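Plusby Festival Desk - user guide
Section 4. Setting up a short film submission round

Read section 3 first if you havent made an organiser account yet. Updated 2019-12-25.

Before you start
Have the round title, closing date and rules text ready. Logo optional. The form times out after 90 minutes and does not save half a page.

1. Log in, open Rounds, click New round.
2. Type the title. Keep it short, long ones get chopped on the public page.
3. Pick a category: fiction, documentary, animation, student. One only. Mixed programmes go under fiction for now - Johanna Steiner is working on it for the April release.
4. Set the closing date and time. Time is the organiser's local time, not the film-maker's.
5. Paste in the rules. Plain text, 4000 characters at most. Spaces count.
6. Set the synopsis limit. Default is 1000 characters.
7. Click Save draft.

CAUTION: once a round is published the category is locked. Wrong category means deleting the round, and any entries in it go too.

Adding a round picture
8. Open the Pictures tab and click Upload. Landscape, JPG or PNG. Portrait files get cropped top and bottom.
9. Fill in the caption box. It shows under the picture on the public page. 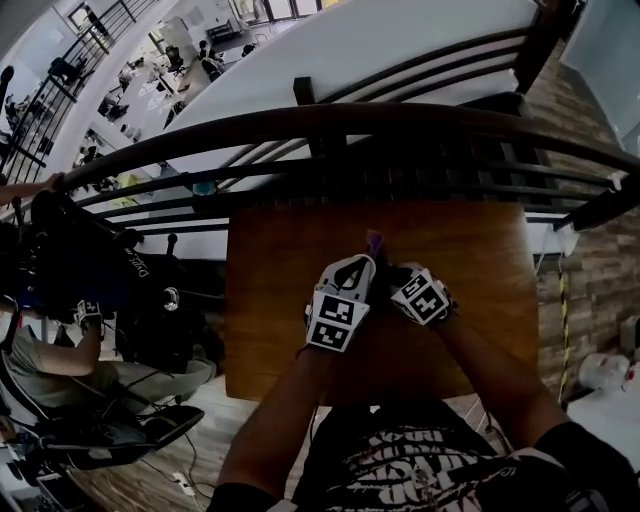 Fig. 4 - Gloved hands with a small purple object over the table

10. Click Preview. Check on a phone as well.

Jury access
11. Go to Jury, click Invite, enter one email per line. Commas will break it.
12. Choose Viewer or Scorer. Viewers can watch but cant leave marks.
13. Send. Links work once - if a juror loses theirs, hit Resend, don't make a new invite or their scores end up split accross two names.

Note: rounds brought over from Bumalley keep the old juror names. Rename by hand.

Publishing
14. Back to the draft, click Publish. Takes nearly 4 minutes to appear.
15. Send in a test entry, then withdraw it.

Problems with this section: Corentin Delorme, Rolland support desk. Billing is section 6.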